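# Strawberry lies between the colander and the bowl, club project

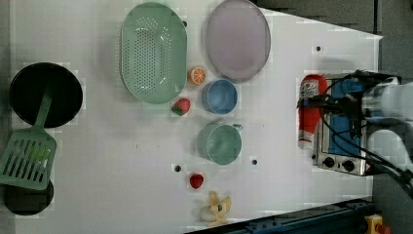

I look after the after-school robotics club at a secondary school in Ballarat and we're stuck. We have 13 students, years 9 and 10, and one arm. The project is a tidy-up task with toy kitchen gear. The arm has to pick up a piece of play food and put it in the bowl, then do the next piece. We show it in April at the school open evening, so there is some time but not a lot.

The students recorded 400 demonstrations by driving the arm by hand. The policy trained on those picks up the banana fine. With a strawberry it gets over the top, closes, lifts, and then lets go early, usually a bit short of the bowl. It seems to happen more when the strawberry starts on the colander side of the bowl.

What we've tried:

- slowing the whole thing down
- training for longer
- new rubber on the fingers
- swapping which student does the demos

The overhead camera gives us a view of the whole table. There's a second camera on the wrist but we haven't used it in training because our computer was running out of memory. Would adding it help, or is the problem in the demos? I can't get the group together for long sessions. We get 90 minutes after the last bell, and the first part of that is always setting up.

Posted by **Silvia Sokol**

---

**clavier_tas**

Check the demos first. It costs nothing and it's where most of these problems are.

Play back only the strawberry ones and look at the point where the fingers open. I'd expect you'll find the students opening at different heights and different distances from the bowl. Some people release while the arm is still moving, because to a person it's obvious the thing will fall in. The policy learns an average of all that, and the average is short of the rim.

When I ran this at our school we wrote a rule on the whiteboard: stop over the middle of the bowl, lower until the fingers are level with the rim, wait one second, open. Everyone followed it, including me. We threw out any demo that broke the rule. You'll lose a fair few and it won't matter.

Next thing is where the pieces start. If the students put the strawberry back in its favourite spot every time, then you have a lot of copies of the same demo and not much else. Draw a grid on paper and tick the squares off as you go. Move the bowl as well. Does it ever move in your recordings? If it's always next to the colander then the arm may have learnt a place on the table and not a bowl.

On the wrist camera, yes, use it, but after the above. From directly overhead the gripper hides a small object as soon as it's on top of it, so your policy is close to blind at the moment of the grasp. Shrink the images before training and the memory problem mostly goes away. Ours ran at a quarter of the original size and the colours were still plenty to go on.

---

**Bevo**

get rid of half the stuff on the table. too much clutter for a first project imo. one bowl one strawberry, get that going, then add things back in

---

**runus_workshop**

I don't agree with clearing the table. If the open evening layout has pans and plates on it then the training should too, otherwise you'll be back on the forum in April. Start simple if the students are getting discouraged, but record most of your demos with everything out.

I do agree with clavier_tas about release height. A couple of other things to check:

1. Gripper logging. On our arm the gripper command was saved a few steps ahead of the joint positions, so every release was early by the same amount. Plot both for a single demo and see if they line up. If your banana drops are fine only because the banana is longer and catches the rim, this could be your whole fault.
2. Cables. Anything looped over the arm can pull on the wrist when it reaches to the far side. Tie them back along the links with enough slack at each joint, then re-run the same start position 6 times and see if it stops in the same place.
3. Light. We had a window on one side and the afternoon runs were worse than the lunchtime ones. Blinds down fixed it.

If you do re-record, 18 clean demos for each start area got us further than the big messy set we had before. Split the students into pairs, one driving and one resetting the table, and swap over every ten minutes.

---

**Silvia Sokol**

Thanks all. Two of the year 10s plotted the gripper against the joints at lunch and it is early, by the same amount in every file they opened. They're fixing the script now. The bowl has also been in one spot the whole time, so we'll re-record with the whiteboard rule and a grid. I'll leave the wrist camera until that's done and post how it goes.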